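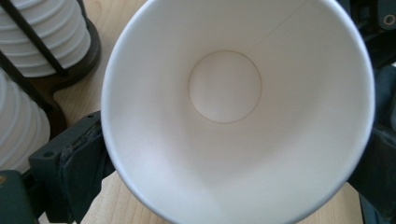
Front Counter & Dispatch, Tandolo (we share a kettle)

I have worked at Tandolo long enough to remember when the most automated thing in the building was the roller door, and it only went up. Now we have Tidik, the new system for the packing benches, and a steady stream of emails with "journey" in the subject line.

The first email came in March. Tidik would take over the "low-value handling tasks", meaning picking things up and putting them somewhere else. I have been picking things up and putting them somewhere else for most of my adult life, so I read that one twice.

Paper cups were first on the list. A paper cup weighs nothing, costs next to nothing and will fold up if you look at it sternly. Getting one off a stack without bringing its mate along is a knack, and I never knew I had it until I was asked to write it down. My instructions ran to a page and a half. Hường Văn's said "wiggle it", and hers are the ones that got used.

Hường is the reason any of this works. She did 11 years on dispatch and is now our Handling Lead, a title that came with a lanyard and a modest raise. She knows every item we send out by how it behaves when you grab it. Cups want a light touch. Tape doesn't care. Anything tall and smooth will wait until you're nearly done and then go over.

In the first month we logged 3,832 picks, and 526 of those needed a person to step in. Management put the first number on the noticeboard. We wrote the second one underneath in texta. By the month after, the step-ins were down to 693 out of a much bigger total, which took some explaining at the staff meeting, as 693 is plainly more than 526 and half of us had already started clapping.

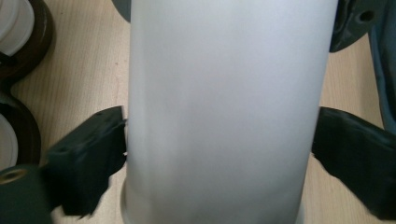
Is anyone losing their job over it?
So far two people have moved from the benches to the returns desk and one retired when he was always going to. The casual shifts before Christmas are the ones I'd worry about, and we haven't had a straight answer on those.

What has changed is the sort of tired I am. I used to go home with sore wrists. Now my wrists are lovely and I have a headache from watching for mistakes, a job with all the excitement of minding someone else's toast. We asked for rotation, an hour on and an hour off, and got it after a bit of grumbling about the roster.

The Palomino site gets it next. Their crew came over for a morning, ate our biscuits and asked Hường whether it was any good. She told them to keep their own notes and be fussy about the training hours. They also asked who cleans the benches. Still us.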